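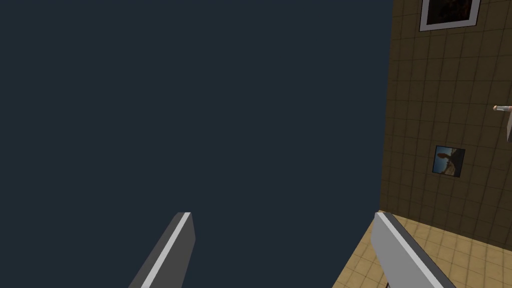
Rekha Prajapati wants to know which gripper model you mean before she'll say anything about the camera, so please put that in the first line when you post. I've moved her comment up here and edited the thread title to match.

Wrist camera view in simulation: Utik gripper or Furnero gripper for top-down picking?

I'm comparing two parallel grippers in simulation before we buy one for a small kitting cell. One is the Utik, which has long straight bar fingers. The other is the Furnero, with shorter fingers and a wider palm. The arm is a Dendia in both cases, same base position, same controller settings. The only thing I change between runs is the gripper and the camera bracket that goes with it.

The render at the top is from the wrist camera on the Utik with the fingers wide open. Both tips come up from the bottom and stay in view, and I can see past them to the wall and the tile floor. With the Furnero the tips barely show at all when open, and I only get them back when the gripper is mostly closed.

My learned policy takes the wrist image and the joint positions and nothing else. I ran 48 trials per gripper on the same set of boxes. The Utik finished 30 of them. I haven't got a fair number for the Furnero because I changed the bracket angle halfway through, which I know was a mistake.

What I'd like to find out:

Does it matter whether the fingertips are visible the whole time, or only near the grasp?

Part of the view is one flat blue surface with no texture on it. Is that likely to hurt me when the arm is pointed that way?

Is it fair to compare two grippers when each one has its own camera position, or should I force the same camera pose on both?

Posted by tilebed

Choo_bench

I've done this comparison on hardware and in simulation, though with a different arm. Taking your points in order.

Fingertips in view. For a policy that only gets the wrist image, I'd want them visible from the start of the approach to the close. The network uses the gap between the tips as a reference for where the object should end up. If the tips appear late, it has to do the first part of the approach with nothing to line up against. You can get away with it if your training set is large, but with a small one I saw a lot of near misses to one side. My set was 172 demonstrations and that was not enough with hidden tips. With the camera tilted down so the tips showed, the same number was fine.

Watch how much of the image the fingers take up, though. Long bars that reach into the middle will hide small parts. Yours stop well short of the middle when open, so I wouldn't worry at that width. Check again with the gripper half closed, because the tips move in toward each other and the object sits right between them.

The flat surface. A plain color is not a problem by itself. The problem is when it fills most of the view, because then two different arm poses can give almost the same image. In your render the wall tiles, the floor and the two pictures on the wall are all on the right, and the left side has nothing to tell the arm where it is. Joint positions will cover some of that. Two cheap fixes:

Put a low-contrast random texture on that surface and change it every episode.
Add a fixed second camera off to the side. Even at low resolution it helps a lot.

I would do the texture first. It takes a few minutes and you'll know by the next training run.

Same camera pose or not. It depends what you're buying. If you'll mount each gripper with its own bracket on the real arm, then test it that way, since the bracket is part of the product as far as your results go. If you want to know which fingers hold boxes better, use the same camera pose for both, or better, take the camera out completely and run scripted grasps from known object positions. I'd run the scripted test before anything else. It separates "the fingers slip" from "the policy went to the wrong place," and right now your 30 out of 48 mixes the two.

One more thing on the count. With 48 trials, a difference of two or three successes between grippers doesn't tell you much. Either run more or use the same random seeds for both so you can compare box by box.

marlow_t

Just get the Utik. Longer fingers reach into bins better and you can always cut custom tips later. We have had ours since December and it hasn't given us any trouble. I don't use a camera on the wrist so I can't speak to that part.

Rekha Prajapati

Thanks for adding the model names. I mostly agree with Choo_bench but would put the order differently.

Before the scripted grasps, check that the camera pose in the simulation matches the real bracket. Brackets in vendor models are often drawn at a round-number angle and the metal part is off by a couple of degrees. That's enough to move the fingertips noticeably in the image. Render one view with the gripper fully open, take one real image with the gripper fully open, and lay one over the other – if the tips don't land in the same place, fix that before you train anything. If you don't have the hardware yet, ask the vendor for a sample image from the wrist mount. Most will send one.

Also check the lighting on the fingers. In your render the inner face of the right finger is clearly lighter than the inner face of the left one. A policy can learn that difference and then get confused under real lights that come from somewhere else. Randomize the light direction along with the texture Choo_bench suggested. I would also vary the finger color slightly.

On visible tips, I've seen policies work without them, but those had a depth image as well. With color only I'd keep them in view.

For the Furnero, see whether the bracket can be moved back along the wrist. On ours there was a second pair of holes that isn't shown in the main drawing. Moving it back brought the open tips in at the bottom corners. You lose a little detail on the object and you may need to retrain from scratch, because fine-tuning from the old camera position didn't work well for us.

Comments

tilebed: Ran the scripted grasps on Wednesday with the same seeds for both. 1,421 grasps each, no camera. The two grippers are very close on boxes and the Utik is ahead on the thin parts. So most of my failures are the policy and the view. Doing the texture and the light direction next, then the Furnero again with the bracket moved back.

Choo_bench: That's a useful result. Keep the seeds when you go back to the camera runs.

tilebed: Will do. The vendor is sending a wrist image for the Utik so I can check the angle.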